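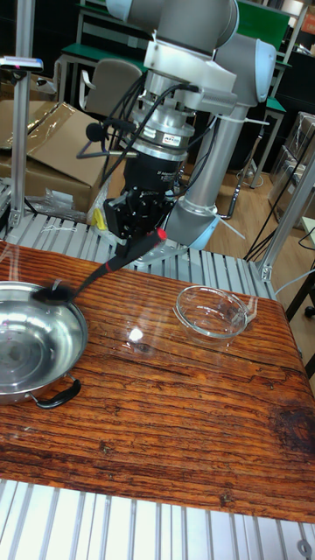
Okay friends, soup thread, as promised to the three of you who asked and the rest of you who are stuck with me. It's going to be long, because I have a lot of feelings about ladles and I've been saving them up.

First, the pan. Yes, I make soup in a wide, shallow stainless pan with sloping sides, and yes, I own a stockpot. Vernon Vachon has already written to me about it (hi Vernon!). The onions get so much more room in a wide pan, and I can see the bottom the whole time, so I catch them before they go too dark.

The trouble with a wide pan is the last third of the soup. A deep round ladle just bumps along the bottom and comes up with a tablespoon of broth and one sad bean. I put up with that for years and thought it was me!

So, a shallow ladle. Mine is black with a little red on the handle, and I love the red more than a grown woman should, mostly for finding it in the drawer. If you're shopping, look at how flat the bowl is before you look at anything else. And hold it like you're serving. They all feel nice if you just hold them like a hammer in the store.

Then there's the bowl. I like clear glass, the small kind, and I know the ceramic people are going to come for me. But you can see how much is in it from the side, and a carrot soup in a glass bowl on a dark wood table is such a cheerful thing on a gray day.

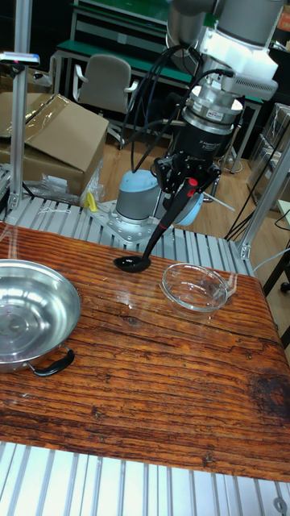
Pan on the left, bowl on the right, and leave yourself a bit of bare table in between. I'm right-handed and that's how my grandmother laid things out, so lefties, go ahead and flip it. The gap is for drips. If the bowl is jammed right up against the pan you end up tipping the ladle too early and it goes down the outside of the glass.

The move itself: dip, lift, wait. Let the bottom of the ladle touch the rim of the pan on the way out, count to 2, then go across low. Josefien Smits taught me the rim part at the Lallwood supper, where she served 19 people out of one pan and didn't get a drop on the cloth. I was in awe. I had it on my sleeve by the second bowl.

Pour close to the bowl, too. I used to pour from way up high like I was on television, and all it got me was splatter and lukewarm soup.

Somebody asked about wood tables and hot pans. Please use a trivet! I have a pale ring on mine at home from a lentil night in November, and I've tried oil, I've tried the mayonnaise trick, I've tried a walnut rubbed on it for 15 minutes while I was on the phone with my sister. Still there. I set the fruit on it now.

For drips on bare wood, a barely damp cloth right away and then a dry one, going with the grain. Knotty old boards are pretty forgiving, but beet will find every little crack, so be quick with beet.

Where to rest the ladle between bowls is its own argument. I lay mine across a saucer. My husband leaves his standing in the pan and then it slides in, handle and all, and he fishes it out with a fork. Twenty-two years of marriage and we've agreed to serve on different nights.

I'll do the carrot and ginger recipe tomorrow if I can read my own handwriting. Tell me what you ladle with in the meantime, and if anyone has gotten a heat ring out of a table, please, please write to me.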